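The Sorting Table

Monday, and my bench was gone. Vice, stool, the mug ring I'd been sanding at since January — all of it shifted to the wall by the roller door. In its place, a butcher-block table with arms bolted to it.

Zitevow sent them over. Zunby signed for them. I work for Zunby so I suppose I work beside them now.

The job was mine for 14 years. Pens in one bin, odds and ends in the next, then into the kits. School kits mostly, Kullier's order, 2,000 a term. You get a feel. Red, blue, green, flick flick flick, radio on. Didn't need to look half the time.

Now I look all the time. That's the job. Look, and write down when it goes wrong.
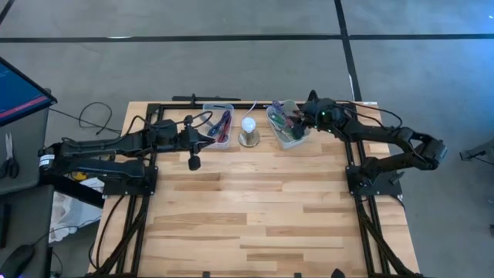 It's slow, isn't it, the supervisor said, leaning in at my shoulder. But it wouldn't be slow for ever, and had I thought about what I'd like to be trained on?

Hadn't. Said I would.

She meant it kindly. I think. She'd been a packer herself, over at Zein, before they closed the line. Knew what a question like that weighs.

Morning tea I stayed put. Watched. Felt rude to leave, like walking out on a learner driver. Wrote "dropped green one, 10ish" in the log and then felt like a dobber. Crossed it out. Wrote it again neater.

Then the young bloke from the day crew came past and asked what I reckoned. Told him my back didnt hurt. True, too. First Monday in years. My hands didn't know where to go though — kept finding bits of tape to fold.

What Zitevow brought for after lunch:

1. Pens again, both bins.

2. The lamp and the cable. New ones. I'd never had to think how I pick up a light bulb. Try telling someone. You just hold it less. Less then what, they asked, and wrote down whatever I said.

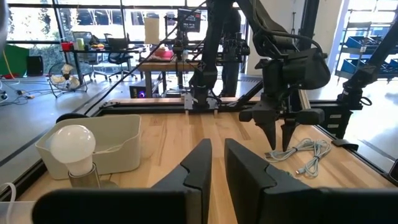
3. Me. One hour, my own hands, so they could have something to compare against. I turned the radio up and did 100 without looking.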